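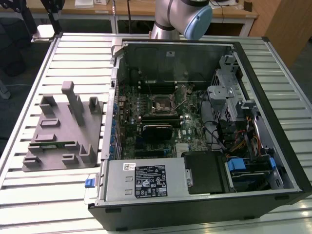
Fig. 1. Tower on its side, side panel off, power supply along the bottom.

Section 5. Moving the studio computer into its new spot

Okay, you've got the Wolano booth assembled, the foam is up, and the door closes without scraping. Now we get to the part I always look forward to, getting the computer out of the room with the microphone! I've set up booths with towers from all over, and the steps barely change from one machine to the next.

Before you start

Shut the computer down all the way (sleep doesn't count), flip the switch on the back if it has one, and pull the power cord. Lay the tower on its side on something flat and take the side panel off. I do this even when I'm only moving the thing across the hall, and I give the inside a good look for dust and dangling cables before anything else happens.

CAUTION: Do not open the power supply itself. Ever. It can hold a charge after it's unplugged, and there's nothing in there you need for this job.

Setting up the quiet side

1. Pick your spot outside the booth. A closet works if the door has vents. A closet stuffed with winter coats does not, and I speak from experience.

2. Blow out the dust with short puffs of canned air. Hold each fan still with a fingertip while you do it.

3. Put the side panel back on, stand the tower up, and leave a hand's width of space behind it.

4. Run the display cable and the USB cable through the lower port of the booth, the one with the rubber flap. Feed them from the outside in. My friend Danai Bakalis did it the other way and spent most of an evening fishing for a plug behind the foam.

5. Plug the microphone interface into the USB cable inside the booth, then turn everything on.

NOTE: If the interface doesn't show up, your USB run is probably too long. Try a powered extension before you go blaming the interface.

6. Press the rubber flap flat around the cables. If you can see daylight, stuff the gap with the leftover foam strip from bag 36.

Checking the noise

Close the door, sit down where you'll be reading from, and record a minute of nothing. Don't hum, don't shuffle your feet. Play it back loud on headphones. What you want is a soft, even hiss. A low drone means the tower is touching a wall, so slide it out a bit. Clicking is usually a cable tapping against the booth, and a bit of tape fixes that.

I keep that silent minute as a file and label it with the room. When Charalambos Gavalas was recording his long audiobook (469 pages, bless him), we compared every session against that one file, and it caught a heater in the next room that neither of us had noticed.

CAUTION: Set the booth fan to low before you record for real, but don't switch it off. It gets stuffy in there quickly, and you'll want to take breaks with the door open.

Once you like what you hear, go on to Section 6 and hang the reading light.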